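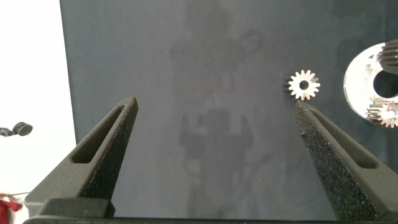
Arkuswood, December

Minutes of the end-of-year meeting of the Arkuswood Community Garden, held in the back room of the hall. The meeting opened at 7 pm, with 11 members present and apologies received from the Durnberg Street plot holders, who were at their school concert. Everyone was welcomed warmly and reminded that the good biscuits were for after the business, though several had gone already.

1. Minutes of the last meeting
Taken as read and accepted, after correcting "rhubarb" to "silverbeet" in the item on the shared beds.

2. Water
It has been a dry spring and the tank was low by the middle of last month. Members agreed to keep to hand watering before 8 am, with the sprinklers left off until we have had some decent rain. There was a long and very good-natured talk about mulch, in which pea straw had its supporters and sugar cane had rather more. We will order a load of each and let people help themselves.

3. Money
The garden has $500 set aside from the autumn plant stall. It was moved and carried that this go towards the new path on the Chisholm Road side, where the ground turns to soup every winter and wheelbarrows have been known to stay put. Any neighbour with leftover pavers is asked to leave them beside the gate and not, please, in front of it.
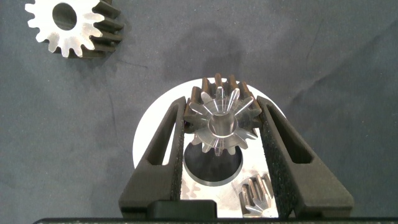 4. Compost
Bay 2 is ready to use and smells lovely, as these things go. Bay 1 is resting. Members are asked once more to chop up their corn stalks and to keep citrus to a small handful. The lid on the worm farm has a crack in it and will be replaced before the hot weather gets going properly.

5. Visit to Florkville
The Florkville gardeners have kindly invited us over in February to see their espaliered apples and to swap seed. We will share cars from the hall, and bring a plate. Labelled seed packets would be a favour to all, after last year's mystery pumpkins took over half the shared bed and a good part of the fence.

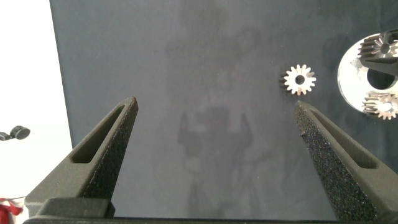
Arkuswood hall, December meeting

6. Other business
The question of fruit fly netting came up again. Most present were in favour of netting the two peach trees this summer and seeing how we go, with fine mesh preferred so that birds and lizards don't get tangled.
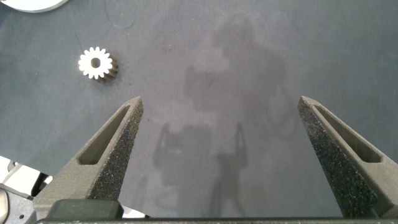
One member felt that the nectarine ought to be done as well, having lost every last fruit on it in January, and offered to lend a spare net from home. This was gladly accepted.

The meeting closed at 8.30 pm with tea, plum cake and what was left of the biscuits. Next meeting in February, after the Florkville visit.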